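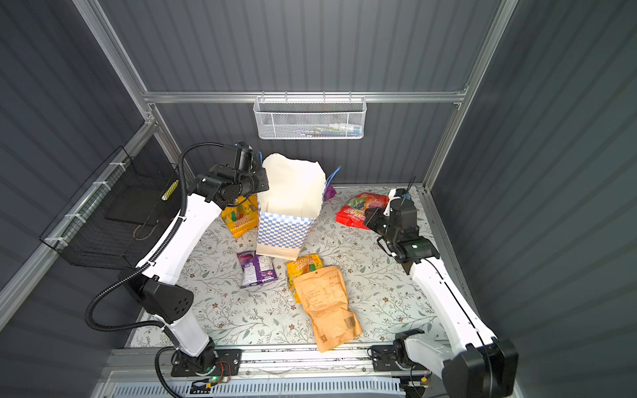 How do I set the daily loss limit in Wunex?

The limit is set in the Account Rules page, before you place the first order.

1. Log in to Wunex and open Account Rules.
2. In the field Daily Loss, write the amount in dollars. The smallest amount is 50.
3. Choose the Kunier market list if you trade only stocks.
4. Press Save and wait 5 seconds for the green line.

Note: You can change the limit 2 times per day.

Caution: Open orders are not closed by the limit. Please close them by hand.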